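The survey covered 143 households that had kept one small table in daily use for three years or more. Owners were asked where objects were set down and which of them stayed there.
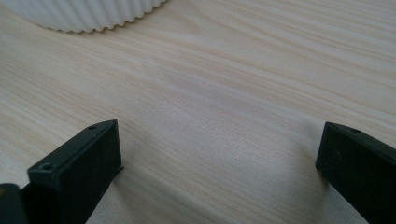
Placement near the border of the top was the most common habit reported. Decorative pieces tended to be left in position for months, while items in use moved toward the middle. A fluted white object resting on pale wood is typical of the first group, and its scalloped rim touches the surface along many small ridges. Bukhari's inventory for the Drenska district lists 89 pieces of this general type.

Surface appearance was rated separately. Respondents preferred light tops with visible but quiet grain, and the Evevard panel gave the same result in December.
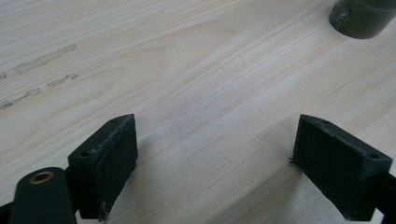 **Figure 3.** Light wood surface with curved grain in the upper middle.

Storage containers formed the last category. Of the 2286 items recorded, nearly a third were kept in a basket or tray that could be lifted in one movement. Toiletries in tubes were often stood on their caps beside such a basket, and owners described this as a temporary position.

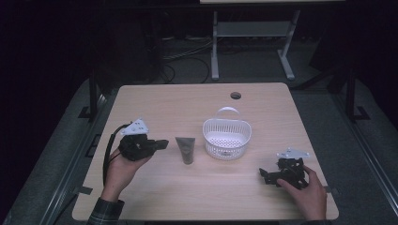

### 4.2 Rounded and Square Corners

Table shape had a smaller effect than expected. Owners of tops with rounded corners placed fewer items at the corners, but the difference was not consistent across the Marchuk and Pamitz subgroups.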